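Why Is a Bendy Hose Ridged?

Science and Making pages for ages 8 to 11
Predgate Museum
Page last checked: 02/06/2020

A hose is a tube that can bend. It carries something from one place to another: water, air, dust or, in some cases, a bundle of cables. A pipe does the same job, but a pipe is stiff. A hose has to go round corners and move when the thing it is joined to moves.

Some hoses are smooth on the outside. Others are covered in ridges from one end to the other. The second kind is called corrugated hose. The word "corrugated" means folded into ridges and grooves. The ridge is the high part. The groove is the low part between two ridges.

What happens when a smooth tube bends

Take a paper drinking straw or a plain plastic one, without a bendy section. Hold one end in each hand and bend it slowly. At first it curves. Then the wall folds inwards at one point and the straw goes flat there. This fold is called a kink. Very little air or water can pass through a kink.

The reason is to do with length. When a tube bends, the wall on the outside of the curve has to become longer. The wall on the inside of the curve has to become shorter. A smooth, thin wall is not good at becoming shorter. It has nowhere to put the extra material, so it buckles.

What happens when a corrugated tube bends

A corrugated wall has spare material folded up in its ridges. On the outside of the curve the ridges move apart. On the inside of the curve they move closer together. The wall can change length on both sides without buckling, and the hole down the middle stays open.

The ridges do a second job. They make the wall harder to squash. A flat sheet of paper sags if you hold it by one edge. Fold the same sheet into a fan and it becomes much stiffer along the folds. In a hose, each ridge goes round the tube and acts as a small hoop. The hoops hold the tube in shape when something presses on it from the side.

Rings or a spiral?

There are two main patterns. In the first, each ridge is a separate ring. In the second, one long ridge winds round and round the hose like the thread of a screw. To find out which you have, put a fingertip in a groove and follow it once round. If you come back to the place where you began, the hose has rings. If you end up one groove further along, it has a spiral.

Where corrugated hose is used

Vacuum cleaners have one between the machine and the handle. Many washing machines have one at the back to take away the dirty water. Tumble dryers may have a wide one for warm, damp air. Thin corrugated tube is also used as a cover for electrical cables, so that they do not rub against sharp edges. Grey, black and white are common colours.

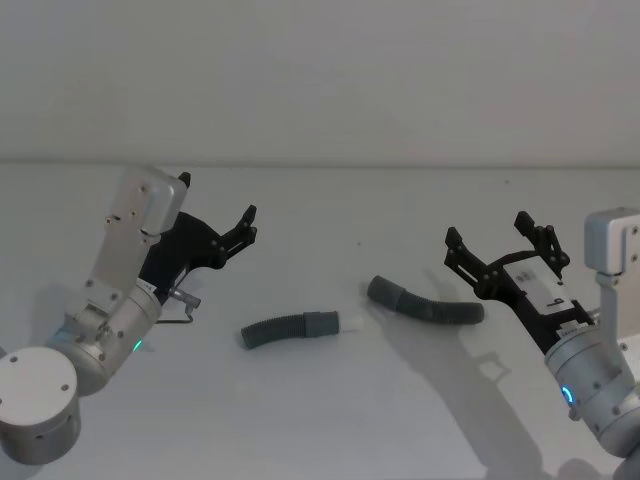 Making and Materials Team, Predgate Museum

Short pieces of grey corrugated hose are easier to study than a long one. A long hose is heavy and tends to spring back into a coil. A short piece can lie on a table and be turned over, bent and looked through.

Measuring a hose

The length of a corrugated hose is not a fixed number. One of our test pieces measures 460 mm when it is pushed together and 900 mm when it is pulled out. A label should say which length is meant. To measure your own piece, lay it straight beside a tape measure and do not pull it.

The width is measured in two ways. The inside width is taken across the hole. The outside width is taken from the top of one ridge to the top of the ridge opposite. A hose with an inside width of 22 mm will be wider than that on the outside.

One disadvantage

Ridges on the inside of a hose slow down whatever is flowing through it. Water and air swirl in the grooves, and dirt can settle there. For this reason some hoses are corrugated on the outside and smooth on the inside.

Try it

You will need one plain straw and one straw with a bendy section. Bend both to the same angle. Blow gently through each. Write down which one lets more air through, then look closely at the ridges on the inside of the bend.

Words to know

Corrugated: folded into ridges and grooves.
Kink: a sharp fold that closes a tube.
Buckle: to fold suddenly when pushed.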